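March, bench notes, Gellwood lateral

Pressure decay on the Gellwood lateral test section, second hold. Section isolated at the Jaunzems valve at 7:40 a.m. Starting pressure 593 psig, ground temperature logged from the upstream probe only. Downstream probe still reads high against the hand thermometer and I have left it out of the correction.

Raw curve shows a drop over the first 2 hours, then flat. Same shape as the first hold. After temperature correction most of the drop goes away. What remains is inside the gauge tolerance, but I would like a longer hold before anyone quotes it to the county.

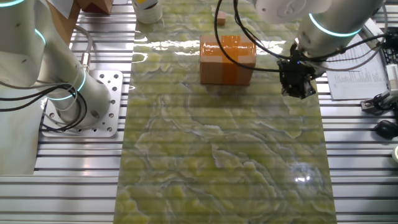

Open items

Recorder: Notance logger wrote 3,148 rows. Seven have a repeated time stamp. Kept the first of each pair, raw file untouched.

Fitting: Fustix coupling on the gauge line passed the soap test at both ends. Torque not recorded. Record it next time.

Volume: the figure in the worksheet uses nominal pipe diameter. Blandine Bouvier has the mill certificates and will send measured wall thickness. Expect a small change in the leak rate, none in the pressure correction.

Easement map: the county's copy puts the valve on the wrong side of the access road. Our survey and the as-built agree with each other. Marked up a copy for Blandine to take to the right-of-way meeting.

Next hold: overnight, same starting pressure, both probes logged. Swap the downstream probe first and check it in the ice bath.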